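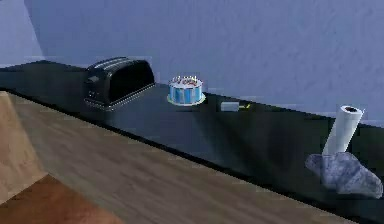 2020-03-16 控制器对比:Kaushik 与 Caster,仿真厨房

记录人:本人。写给自己,也写给下次问“参数当时怎么设的”的各位。

一、今天想干什么

同一条手臂,同一个 Fuvero 夹爪,换两套控制器,看谁在台面那一带走得更稳。Kaushik 是老的,关节空间插值,性格沉闷,做什么都慢半拍。Caster 是新的,笛卡尔空间的阻抗控制,说明文档写得很漂亮,我读了两遍,第二遍才发现刚度矩阵的单位压根没写。

仿真环境还是 Lendcombe 那套房间,没有另建。台面上的东西照旧:烤面包机、生日蛋糕、厨房纸。蛋糕是蓝白竖条纹的,顶上一簇蜡烛。我申请过换成一个灰方块,理由是碰撞体简单,没批,说方块“没有代表性”。行,那就蛋糕。

厨房纸底下那团灰布状的东西,网格很碎,碰撞检测一靠近就掉帧。今天的轨迹都从台面另一头进,先不去惹它。要惹也得等我把接触求解器的迭代次数调回来,现在这个值是 1 月份谁临时改的,注释里只有一个字:“试”。

二、设置

仿真步数:每条轨迹上限 3000。
控制频率:两套都锁在 300 Hz。Caster 推荐跑得更快,但那样 Kaushik 会说我偏心(它不会说话,它的作者会)。
重复:每套 22 条,起始位姿用同一个随机种子。
夹爪:Fuvero,开合速度默认,力上限默认。
相机:台面一台,手臂后方一台,房间斜角一台。三台的曝光没有统一,别拿画面亮度做文章。

备注:手臂后方那台的外参,配置文件里写的是欧拉角,加载器当四元数读,多出来的那一位自动补零。它居然没报错,画面还挺像回事,害我白高兴到中午。改完以后画面反而没那么好看了。

三、上午:Kaushik

跑完了,没什么故事。轨迹平滑,末端到位误差稳定得让人犯困,每条都差不多时间收尾。唯一的毛病是腕部接近奇异位形时它会绕一个很大的弯,像在停车场里找出口。我给它加了一个中间路点,弯小了一点,时间反倒更长了,于是又把路点删掉。日志里会看到两段几乎一样的记录,以第二段为准。

夹爪方面,Kaushik 只发位置指令,不管力。Fuvero 闭合到目标宽度就停,夹没夹住它不关心。这种工作态度我不便评价。

四、中午前后:Caster

第一条就在空中抖。把阻尼比往上提,不抖了,末端像在糖浆里走。往回调一点,又抖。来回折腾了好一阵,最后停在一个小数点后有三位的数上,我对它毫无感情,也给不出任何理论依据。

抖动的源头大概在夹爪的质量参数。Caster 要用动力学模型做前馈,模型文件里 Fuvero 的质量还是裸夹爪的,标记码贴片、侧面那块蓝板连着线缆都没算进去。从手臂后面那台相机看过去,夹爪上挂的零碎可不少,墙砖又白,看得格外清楚。

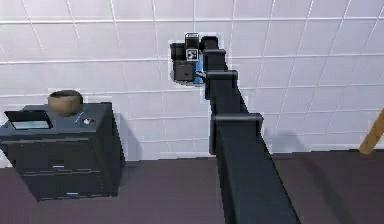 Anju Vashisht 的意见是质量先别动,先把前馈整个关掉跑一组,不然参数一改,抖动没了,也说不清是前馈的功劳还是阻尼的功劳。她还说,Caster 的文档里那个“推荐增益”是给短臂调的,手臂一长,腕部惯量折算过去差得远,照抄等于自找麻烦。

她说得对,我照办。关掉前馈:抖动明显变小,末端下垂,垂得很诚恳。再打开,只改质量:抖动也变小,不下垂了。所以质量参数确实有问题,阻尼那个三位小数大概可以退休了。把质量补上之后,阻尼比回到文档默认值也能跑,我对着日志沉默了一会儿。

Bastian Rathjen 路过,问为什么不在 Kaushik 上也加前馈,这样才算公平。我说 Kaushik 没有这个接口。他说那你们比的到底是控制器还是接口。这句话先记在这里,暂时没有答案。

五、下午:重跑

质量补上 157 克(夹爪之外那些附件的合计,秤是借的,去皮去了两次),其余不变,Caster 全部重跑。

结果,按我的潦草标准:
到位误差:Caster 略好,差距小到画图要放大纵轴才看得见。我没有放大纵轴。
路径:Caster 干脆,奇异位形附近不绕弯,会减速,减得有点委屈。
时间:Caster 快。Kaushik 有一条跑了几乎 3000 步才收尾,差点被上限砍掉。
接触:两边都只做了轻触,没做抓取。Caster 碰到台面会让一下,Kaushik 会继续往下顶,直到求解器替它认错。

接触这一项不能写进正式对比,求解器设置本身就不可信(见上文那个“试”字)。

六、相机

本来想顺手用房间斜角那台做全局定位的参考,结果墙和地面的交界线渲染成了一排小台阶,边缘检测在上面找出一大堆短线段,每一段都很自信。拟合出来的墙面方向来回跳。试过的办法:

提高抗锯齿:画面好看一点,台阶还在。怀疑是几何本身的问题,跟采样无关。
换线特征阈值:短线段少了,墙砖的缝也跟着没了,等于把有用的一起扔掉。
改用墙砖网格:能用。砖缝规整,透视收敛也正常,只是远处转角之后砖太小,得裁掉。

裁掉以后方向稳了。柜子挡住的那一段也一并屏蔽,柜顶上的陶罐轮廓圆滚滚的,对线特征没有任何贡献,但它总能混进候选里。
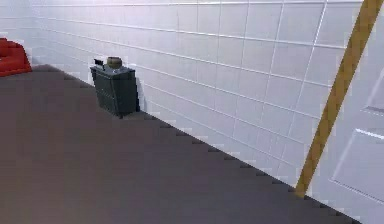 图3 房间斜角相机视图,墙地交界处锯齿明显,定位改用墙砖网格

七、留给下次

模型文件里的夹爪质量已经改了,旧文件加了后缀留着,别删,Anju 要拿去对一遍惯量。
接触求解器的迭代次数,找到改它的人。如果是我,就当这条没写。
Kaushik 的奇异位形问题,加阻尼最小二乘试一次,只试一次。
外参加载器应当在角度位数不对的时候报错。我提了单子,优先级填了“高”,系统自动改成了“普通”。
Bastian 那个问题:也许该在 Caster 上关前馈再跑一整组,作为第三列。要占掉明天上午的机器,先问一声有没有人排了。

日志在老地方,文件夹名字里带 final 的那个不是最终版。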